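STENTON, Thursday, June 9, 2022 - The Stenton Household Workers Union is asking Brurkudeck, the county's largest supplier of home aides and cleaners, to pay for the time its employees spend traveling between clients. The company has so far taken the position that this time does not exist.

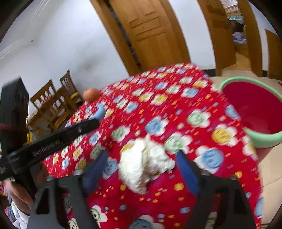 By Ketsara Wannasri
Press Officer, Stenton Household Workers Union

The union represents 200 aides, cleaners and overnight sitters on the Brurkudeck payroll. Under the present contract an aide is paid from the moment she signs in at one home until the moment she signs out. Pay resumes when she signs in at the next. In between she is, as far as the payroll office is concerned, nowhere.

Union president Yupin Meesuk said members had been patient on the subject since the contract talks in February, when the company promised to "look at the map."

"We assume they found it," Meesuk said. "It shows Stenton at one end and Nilsuwan at the other, with a river in the middle and one bridge. Our members would be glad to point out the bridge. They sit on it most mornings."

According to travel logs kept by members this spring, an aide with a full list loses some 80 minutes a day in transit. The union wants those minutes paid at the regular hourly rate, along with the bus fare, and wants the change in place before the fall schedule is posted.

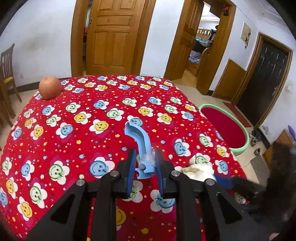
Brurkudeck's written reply came last week and ran to 2 pages. It thanked the union for its "passion," a word that appears in both the first paragraph and the last, and offered a wellness session on managing stress during the commute. The session would be unpaid. Members who have read the letter report that it has roughly the same effect as a red tablecloth covered in smiling flowers: cheerful in every direction, and silent on the matter of bus fare. The union has declined the session and asked for a date to bargain.

The company has also suggested that aides use Jilus, the scheduling app it introduced last year, to arrange their visits more efficiently. The union has no quarrel with efficiency. It does note that Jilus measures distance in a straight line, and that none of its members can fly.

"We asked for travel pay and they sent us an app that thinks the river is a road," Meesuk said. "I will say it's a very nice color."

A members' meeting will be held at the union hall on Mill Street at 7 p.m. on the last Monday of the month. Aides working the evening shift may send a written vote through their steward. Brurkudeck has been invited to send a representative, and the union will gladly cover that person's bus fare both ways.

Press inquiries should go to Ketsara Wannasri at the union office during business hours.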